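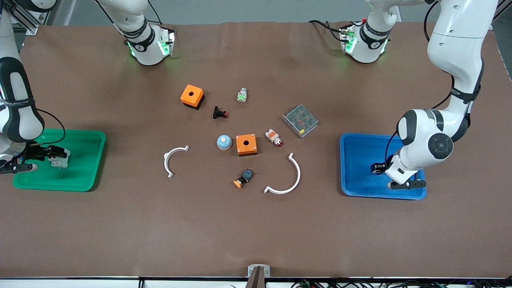

Brelbridge Repair and Reuse Society
Minutes of the Stores and Sorting Meeting
Held at the Nirlow Road workroom, 2023-07-27

In the chair: Urszula Szulc
Apologies were received from the Ollier Street branch.

1. Minutes of the previous meeting
The minutes were agreed as a correct record and signed by the chair.

2. Matters arising
The quotation for shelving had been received from Lapiņa Joinery in the sum of £1573, including delivery. Members considered that the depth of the lower shelves should be confirmed before an order was placed. Deferred to item 5.

3. Sorting of small parts
3.1 The chair reported on the present arrangement of the sorting table. Brown paper is laid over the top, with the green tray on the left and the blue tray on the right. Parts awaiting sorting are placed on the paper between the two.
3.2 It was noted that power supplies, brackets and small electrical components were still being set out together. A member asked whether the larger items should be dealt with separately. After discussion it was agreed that mixed lots may continue, provided that no lot exceeds 11 items and that both trays are cleared before the next lot is brought out.
3.3 The meeting considered a request from Ollier Street for the tray colours to be exchanged, so as to match the practice there. The request was not supported. Ollier Street to be informed in writing.
3.4 Paper is to be replaced when torn or marked. Writing on the paper is to cease, two lists having been thrown away with it in the spring.

4. Labelling and storage
4.1 It was reported that 42 storage boxes had been relabelled and that 3 remained without a label, their contents being in dispute. The chair undertook to examine these.
4.2 White brackets are to be stored by size. Odd brackets may be kept until October, after which they will be offered to Ollier Street or disposed of.
4.3 Members were reminded that power supplies are not to be stacked on the window sill.

5. Shelving
The chair will confirm the lower shelf depth with Lapiņa Joinery. Subject to a satisfactory reply, the order was approved.

6. Any other business
6.1 The workroom key had been returned. A second key is to be cut.
6.2 A complaint concerning the late return of borrowed screwdrivers was noted. The signing-out book will be moved to the shelf by the door.

7. Next meeting
To be held in October at the Nirlow Road workroom, on a date to be circulated. Items for the agenda should reach the chair in advance.

Actions
U. Szulc: reply to Ollier Street (3.3); unlabelled boxes (4.1); shelf depth and order (5); second key (6.1).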